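Home | Issues | Authors | Submit | Search

Filed under: Surfaces & Small Objects, Research Articles

3. What people do with a small tray

I should say up front that I came to this project thinking trays were boring. Octavio Maldonado had been keeping notes on countertops for years before I joined, and he kept telling me the tray was where the interesting stuff was going on. He was right, and I've been hearing about it ever since!

We ended up with 118 home visits, split between the Brosden apartments and the older houses out by Clikudby. In 41 of them there was a small tray somewhere near the front door or at the end of the kitchen counter, and in 20 of those the tray had what we called a single tenant (Ditte Thoroddsen's phrase, and we all fell for it). A single tenant is one flat thing that lives in the tray alone: a transit card, a phone, a pocket mirror. People with single-tenant trays were very firm with us. One woman in Brosden took my pen out of hers before I'd even sat down. 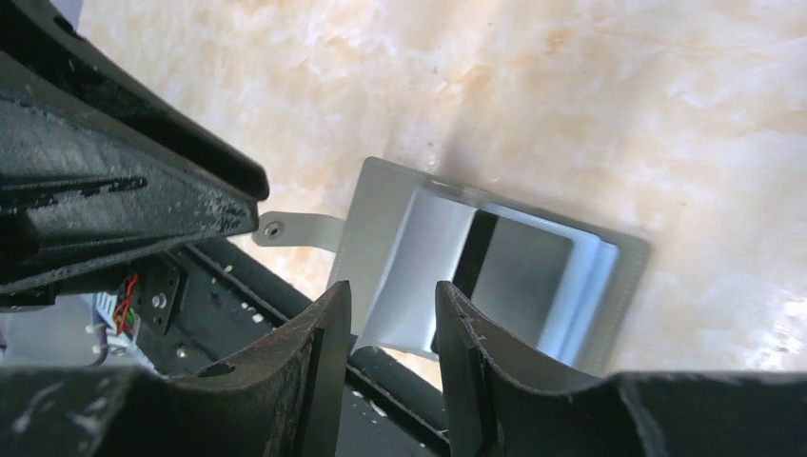

Figure 3. Gray tray with one reflective item, on a marble-patterned surface.

Shallow edges came up again and again when we asked people why they liked the tray they had. They wanted to be able to slide a thing out with one finger, and a deep dish makes you dig. The border on the tray in Figure 3 is a thin one, low enough that I'd put it with the trays our visitors' hosts called "easy" (my own tray at home is a soup bowl, so I'm in no position to judge). The tilt is worth a look too. We had started out with a coding sheet that assumed trays sit square to whatever they're on, and Baiba Sproģis made us throw that column away and start over, which cost us most of December but gave us a much better sheet.

Shine was harder to deal with. Grigoris Mavromatis and I each went through all 667 item records, and where we disagreed it was nearly always over glossy rectangles. He'd write "glass," I'd write "metal," and then we'd go back and forth over coffee. The item in Figure 3 is just that sort of case, bright along the rim and darker gray in the middle, and we entered it as "flat, reflective" and left the material blank. I think that's the fair way to do it, though Grigoris would still like a finer set of codes.

Patterned countertops got a column of their own. A few people told us they'd bought a plain tray because small things got lost against the veining, and I had never once thought of a tray as a background! We come back to that in Section 4, with the Julent kitchens.

Related in this section
Key hooks and the people who ignore them
Bowls by the door: notes from the Urbonaitė houses
Stelios Sotiropoulos on drawer dividers
What stays out on the counter overnight

Previous | Next | Back to top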